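Radberg Countertop Water Flosser: Seven Months In

Posted 20 May 2022

I have never been good about flossing. I'd do it faithfully for the week before a cleaning and the week after, and then the little box would go back in the drawer with the hair ties and the dead batteries. At my last checkup my gums bled in four places and the hygienist gave me a very kind look, the sort you give a dog that has eaten something, and I went home and started reading up on water flossers.

I ended up with the Radberg, the countertop one with the tank on top, and I paid 70 dollars for it. I nearly bought the cordless Plondamis instead (it's smaller, and we don't have a lot of room by the sink), but the tank on that one looked tiny and I knew I'd get tired of filling it halfway through. I'm slow at these things.

Setting it up was easy. You rinse the tank, push the tip into the handle until it clicks, fill with lukewarm water and start at the lowest setting. Please do start at the lowest! I went straight to the middle, opened my mouth at the wrong moment and soaked the mirror, the towel and my clean shirt. After a few nights I'd learned to lean right over the sink and let the water run out of the corner of my mouth, and now I hardly make a mess at all.

As for how it feels, I like it very much. It gets in behind my back molars where I never could work a piece of string, and it's a blessing around the permanent wire I have behind my lower front teeth. My gums were tender for the first week or so and then they settled down. I still use regular floss a few nights a week, on my dentist's advice, so I wouldn't throw yours out.
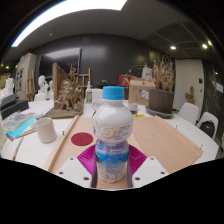 Triantafyllou wrote in after my first short post on the Radberg to say that the noise was the thing that finished it off in that household: "It sounds like a lawnmower in a closet, and I go to bed an hour after everyone else. I switched to the cordless Follton and the pressure is weaker, but at least I use it."

I do take the point about the noise. It's loud on the top two settings, and our bathroom shares a wall with the bedroom, so I've moved my flossing to right after supper (which has also cut down on my late snacking, so I'm not complaining). On the low settings it's more of a hum.

My other grumbles are small ones. The hose is a bit short if you're tall. The tank lid doesn't fit as snugly as I'd like, and if you leave water standing in there it gets a slimy feel along the bottom, so I empty mine every night and leave the lid off. The box comes with only two tips, and I would have liked one for each of us plus a spare. And the cord sits right where I want to put my toothbrush cup.

I have my next cleaning in August and I'll add a note here about how the gums are doing. For now I'd buy it again at the same price, though if you travel a lot or have a light sleeper next door, look at the cordless ones first.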